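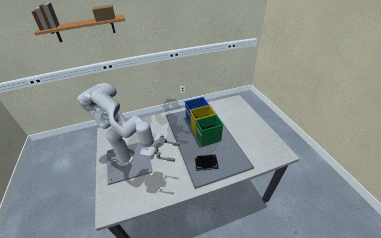

Checking a Sorting Policy Against Layout Shift in Simulation

Contents
1. What the method measures
2. Before you start
3. Build the reference layout
4. Generate the shifted layouts
5. Run the rollouts
6. Score and compare
7. Known problems

1. What the method measures

A pick-and-place policy trained on one arrangement of bins often learns the arrangement along with the task. Success rate on the training layout does not show this. The layout shift test does: the policy is run on the reference layout, then on a set of layouts in which one thing at a time has been moved, and the difference is reported per factor.

The procedure was worked out by Triin Sepp and Natalie Haslam for the Deltivholm sorting benchmark. This page covers the simulated version only. It assumes you have a trained policy checkpoint and can load it in the Clonberg runner.

2. Before you start

You need:

A policy that accepts one RGB image and the joint state, and returns end-effector deltas plus a gripper command.
The Clonberg runner with the sorting assets unpacked.
A GPU with enough memory for the renderer and the policy together. If it does not fit, run the policy on a second device and set the action timeout to a higher value.

Set the random seed in the runner config, not in the policy script. The policy script is reloaded between layouts and will reset its own seed each time, so every layout ends up with the same object poses.

3. Build the reference layout

The reference layout has one arm on a fixed base plate at the left of the table and a gray mat on the right. The blue, yellow and green bins stand in a row on the mat, touching, with blue at the back and green toward the front. The black tray lies on the mat in front of the green bin. In the start pose the gripper is open and points toward the mat.

Load it with:

runner load sorting/reference

Step the simulator for 300 steps with the arm holding position before saving the state. The bins are placed with a small gap above the mat and need to settle. If you save too early, the first contact force reading of every episode will be wrong, and the collision count in section 6 will be too high.

Check three things in the saved state. The bin walls must not overlap. The tray must be flat on the mat. The gripper must be clear of the mat at the start pose. The runner does not check any of these.

Leave the background as it is. The wall shelf, the raceway and the outlets are part of the reference, and policies with a pretrained image encoder respond to them more than you would expect. Background changes are a separate factor and have their own switch.

4. Generate the shifted layouts

Each shifted layout changes one factor and keeps the rest at reference values. The factors are:

bin_order: the colors are permuted, positions unchanged
bin_row: the whole row is moved along the mat
bin_gap: the bins are separated
tray_pose: the tray is moved or rotated
mat_angle: the mat is rotated, with everything on it
arm_base: the base plate is moved
light: the main light direction is changed
background: the shelf and wall fittings are removed

That makes 8 factors. Generate them with:

runner shift sorting/reference --all --out layouts/

For mat_angle, confirm that the bins were rotated with the mat. Older asset packs attach the bins to the table frame, and the command then rotates the mat underneath them without a warning.

Reject any layout in which the arm cannot reach the far bin. The reach check in the runner uses the wrist position and ignores finger length, so it is slightly conservative. Do not loosen it. An unreachable bin counts as a policy failure in the scores and there is no way to separate it out later.

5. Run the rollouts

runner eval --policy checkpoint.pt --layouts layouts/ --episodes 4000

The episode count is the total over all layouts, reference included. The runner divides it evenly and drops the remainder.

Object poses on the tray are drawn fresh for each episode. The target color is given to the policy as a one-hot vector. An episode ends when the object comes to rest in any bin, when it leaves the mat, or when the step limit is reached.

Keep the logs for failed episodes. The Addale viewer can replay them from the state file without the policy, and a wrong-bin failure is much easier to read in replay than in the numbers.

6. Score and compare

For each layout, compute:

success: object at rest in the target bin
wrong_bin: object at rest in another bin
drop: object off the mat or left on it
collision: any finger contact with a bin wall above the force threshold

Report the drop from reference for each factor, with a bootstrap interval. Do not average the factors into one number. In the Deltivholm runs, a policy with low success under bin_order and a policy with low success under arm_base had nearly the same average, and the causes were unrelated.

Reading the pattern:

Low success and high wrong_bin under bin_order means the policy has tied color to position. Retrain with permuted bins.
High collision under bin_gap usually means the release point was learned from the outer edge of the row.
A loss under light with no change elsewhere points to the arm's shadow on the table being used as a height cue. Tamošiūnaitė's shadow ablation script can confirm it by rendering the same episodes with shadows off.

7. Known problems

Seed 159 produces an object pose that intersects the tray rim. Skip it.

The collision threshold is in newtons in the config and in simulator units in the log.

Restarting an interrupted run repeats the last layout from its first episode. Delete the partial log first or the episodes will be counted twice.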